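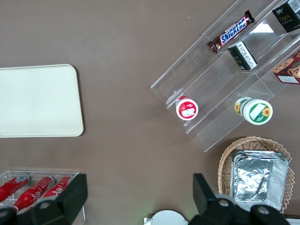 Features Food Travel Shops Archive

Features > Shops > Small Counters

The Snack Counter Comes Back

Yung-ching Ko opened Langat in December with 40 kinds of candy and a register that sticks. I love this place! The shop runs to 83 square feet, and on a good afternoon the line reaches the bus stop -- kids mostly, plus a few nurses coming off shift.

Ko grew up behind her uncle's counter in Tadden, where she learned to make change before she could spell. Her sesame brittle sells out by 4 p.m. Go early, and ask for the broken pieces.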